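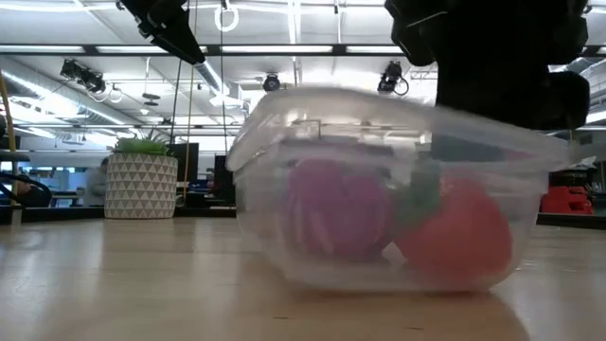

The translucent tub on the bench, loaded with three items, arms behind it.

Girnby two-arm packing cell: review after 10 weeks on our kitting line
Reviewed by Wai-kit Shih
2/6/26

We put together mixed orders for toy shops and play cafes. Most of the work is taking odd-shaped items out of bulk stock and getting the right ones into the right tub. Until last fall that was done by hand at four benches. One of those benches now has a Girnby cell on it, and I have been the person responsible for it since it arrived.

The cell is two black arms, a controller and a software license. You supply the table. Ours is a plain wood top we already had, and it has held up fine. Girnby will sell you a steel one, but I would skip it unless you need to wash the surface down.

Setup

Delivery to first packed tub took four days. Two of those went to the lights. Our ceiling is bright and the tubs are glossy, milky plastic, so the vision software kept losing the rim. The fix was a software setting that Girnby support found on the second call. The manual mentions it in one line, under the heading for cameras, where I had not thought to look.

Adding a new product takes me 30 minutes if the shape is simple. Soft or very rounded pieces take longer. The grippers come to a narrow tip, which suits small parts and is less good on anything wide and smooth. We bought the Sandier finger pads as an add-on and drops went down, but they wear out and have to be ordered separately.

Speed

On a good shift the cell finishes 215 tubs. A practiced person at the next bench beats that easily before lunch and is closer to even by the end of the day. In January the cell packed 2,302 tubs, with one week lost to a bad cable. If you are buying it to go faster, look at something else. We also had a demo of the Giller unit, which was quicker but wanted every item presented in a tray, and loading trays is a job in itself.

What changed for the crew

No one was let go, and that was put in writing before the cell was ordered. I would advise any shop to do the same. The first two weeks were still tense. People slowed down when they walked past it and there was a lot of talk about hours.

Recep Şimşekoğlu had worked that bench for six years. He now runs the cell three days a week and packs by hand the other two. His shoulder bothers him less. He also says the cell days are longer, because watching for a stuck item is dull and he can't chat the way he could across the bench. We moved his stool so he faces the others, and that helped some.

The other change is checking. Hand packers check as they go. The cell will set an item down on top of another and call the tub done, even if the lid won't close over it. Someone has to look at every tub, so we added a check step at the end and it uses up part of the time we gained. Girnby says a fill height check is coming in April.

Pay was the sore point. Running the cell was first listed at the same rate as packing, with more to learn. It went up a grade after the crew raised it. Work that out before you train anyone.

Smaller things

The stop button is easy to reach from either side. The alert tone is too sharp and can't be turned down below a set level – we put tape over the speaker. The Ševčík label printer we already owned connected without trouble. Error messages are in clear English, though they clear themselves after 100 seconds whether you have read them or not.

Would I buy it again

Yes, for one bench. I have been asked if we should get a second and my answer for now is no. The mixed tubs that give the cell trouble are the same ones our hand packers like doing, and we have enough of the plain ones to keep a single cell busy.

Four out of five. I would take off another half if your shop has nobody who can spend the first month close by.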